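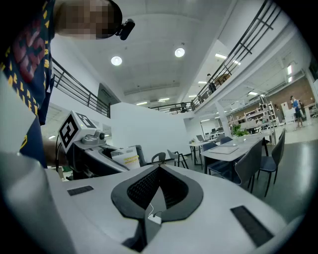 3. Garment labels and the length of ownership

3.1 Background

Earlier work on household clothing has tended to treat the printed T-shirt as a short-lived item, bought for an occasion and soon discarded. The Plullstead survey gave reason to doubt this view. Respondents kept printed shirts for longer than plain ones of similar quality, and many continued to wear them at home or at work after the print had begun to crack. Rathore and Nishimura have argued that the print itself lengthens ownership, as it ties the shirt to a place, a team or a period of life. The present section tests that claim against the washing diaries kept by households in Plullstead and Gukstead.

Figure 1. A dark navy T-shirt with yellow lettering and a large red-and-black graphic on the chest.

3.2 Method

Diaries were issued in July to 71 households, of which 70 returned a complete record. Each household listed every upper-body garment washed during the period, together with the year of purchase where known, the fibre content given on the label and the usual washing temperature. The final list held 2098 entries. Shirts were sorted as plain, printed on the chest, or printed elsewhere. Small woven badges were treated as plain, following the practice set out by Valdebenito.

Sorting was carried out separately by two members of the team. Where they disagreed, the entry was passed to Etenesh Endale for a decision. Most disagreements concerned striped garments with a single line of lettering at the hem – a type common in Gukstead and almost absent from Plullstead.

3.3 Findings

Chest-printed shirts had a longer median period of ownership than plain shirts in both towns, the difference being 3 years in Plullstead and smaller in Gukstead. Dark shirts were kept longer than pale ones. Several households noted that stains and yellowing at the collar had led them to part with white shirts that were otherwise sound.

Washing temperature had less influence than expected. Households that washed at higher temperatures reported more cracking of the print, yet did not discard the shirts any sooner. Diary notes suggest that a damaged print often moved a shirt from outdoor wear to gardening, decorating or sleep. This second period of use was not recorded in the earlier Mujić study, which counted a garment as discarded once it was no longer worn in public.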